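Watcombe Hand Grippers (pair)
Home > Workshop > Handling > Grippers
Item 378
Price: £2,211 the pair, VAT included
Availability: to order, allow 27 days
Page last changed 26/06/2024

The Watcombe is a pair of grippers you hold yourself, one in each hand, and you use them to do a job while the kit records how you did it. The recording then goes off to teach an arm the same job. I sell these, I use these, and I get asked one question more than all the others put together, so I'm going to answer it on this page instead of in fifty emails: can a machine do my chores yet?

Short answer, some of them, slowly, if you're forgiving. Longer answer further down. We've been on coat hangers since April.

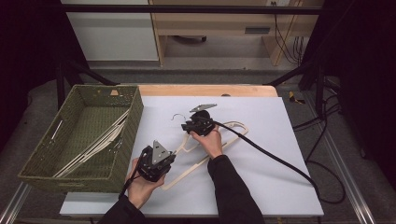
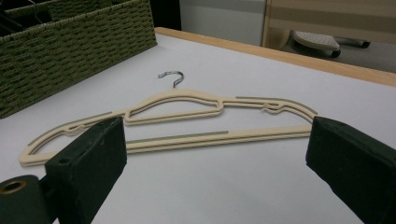 Fadwa Gaber wrote in when the first version of this page went up, and I've kept her comment because it's a fair one. She runs the back room of a clothes shop and said she could empty a basket of hangers on to a rail in the time it took her to read my specifications. Why would she pay for a pair of pincers to do it worse? She also wanted to know if I'd ever tried it with the hangers tangled, hooks through each other, the way they come back from the fitting rooms. "If it can't do tangled," she wrote, "it can't do my shop."

Well, no, it can't do her shop. Not this year! And if all you want is hangers on a rail, please don't buy these, because your own hands are faster and you've already got them. What the pair is good for is finding out how hard your chore is before you spend proper money on an arm.

Why hangers are a good test

I'd have said a hanger was about the easiest thing in the house. It isn't. It's thin and it lies flat, so a gripper finger has to get down to the table top without jamming into it. It has a big hole in the middle, which muddles a camera that's looking for a solid thing to grab. And if you pick it up by one shoulder the whole lot swings round and the hook ends up pointing at the floor.

The slim ones with the soft finish are kinder than bare wire, I've found, as they don't skate about so much when a finger touches them. Close to the hook is the best place to take hold if you want to hang the thing up afterwards. Our arm needed plenty of showing before it stopped going for the long bottom bar (I went for the bottom bar myself, to begin with, so I can't be too cross with it).

Where the chores stand, as far as I can tell

I'm only going by what's been through our own unit at Dovascombe and what customers tell me on the phone, so take it as shop talk.

Picking single hangers off a clear table: yes, fairly dependable once it's been shown enough times. Move the table or change the lamp and you'll be doing some of it again.

Taking one hanger out of a full basket: sometimes. Two come up together more than I'd like, and the arm doesn't always notice it has a passenger.

Tangled hangers: no. See Fadwa.

Folding towels: yes, square-ish ones, and I'd call the result student standard. Shirts are a different animal. I've had one customer get a decent folded T-shirt and he rang me up specially — I think he'd have framed it.

Loading a dishwasher: plates yes, mugs mostly, anything with a lid no.

Putting things back where they live: this is the one everybody wants and it's miles off. The arm can put a jar on a shelf. It has no idea that your jar goes behind the other jar unless you've shown it, in your kitchen, with your jars.

Shop-floor work is further along than housework and I don't think that's any great mystery. On a bench you can decide where the tray goes and tape it there. Sorting fittings into bins, feeding a label machine, that kind of thing is perfectly doable now if you keep your bench the same from one day to the next. Kubiak, who make the fingers for us, have a bench like that and they've left it running over lunch. I wouldn't leave mine running over lunch.

What it's like to use

Odd for the first hour. You lose your fingertips, basically, and you keep trying to nudge things straight with a thumb that's now busy working a trigger. Do ten minutes, put them down, have a tea. By the second day most people stop thinking about it.

They're cabled, and I know some of you would rather they weren't. Cables mean no batteries to go flat halfway through a basket. They also mean you need to think about where the leads run before you start, and off the side of the table is better than across the bit you're working on.

Go slower than you want to. If you whip the hanger about, the arm learns to whip the hanger about, and you'll find out what that looks like with something much heavier attached. Also leave your mistakes in, at least the ones you put right. A fumble followed by a good second grab is very useful stuff and I wish I'd known that before I deleted most of my first week.

In the box

One left gripper, one right gripper
Two cables, 3 m each
Four spare fingers
Betano recording software on a memory stick, one licence, no yearly fee
Printed guide (the good one, with the troubleshooting pages at the front)

You'll need your own computer with 16 GB of memory. It'll start on less but it drops recordings when it's busy and you won't know until later.

Not in the box

The arm. I have to say this in capitals on the order form and people still ring. The grippers do the teaching and the arm does the chore, and arms are a separate purchase from whoever you like. We make adaptor plates for most of the common sizes, so email me the model before you order and I'll tell you yes or no.

Lifting limit is up to 2 kg per hand, held close. I wouldn't go near that for a whole afternoon, your wrists will complain well before the gripper does.

Wear and returns

Fingers are a wearing part. They scuff, it doesn't matter, keep going. Swap them when they start letting flat things slide out, which on hangers and card seems to come sooner than on anything chunky. Spares are in fours, item number is in the guide.

Send the pair back inside a month if it doesn't suit, in the original foam please. Marks on the fingers are fine. Cut cables aren't, and yes, that's happened.

If you want to try before you buy, ring and come over to Dovascombe with a bag of whatever it is you're sick of sorting. Socks have been done. I'd quite like somebody to bring cutlery.

Related items
Watcombe spare fingers, set of four
Adaptor plate, please state arm
Cable, 5 m, left or right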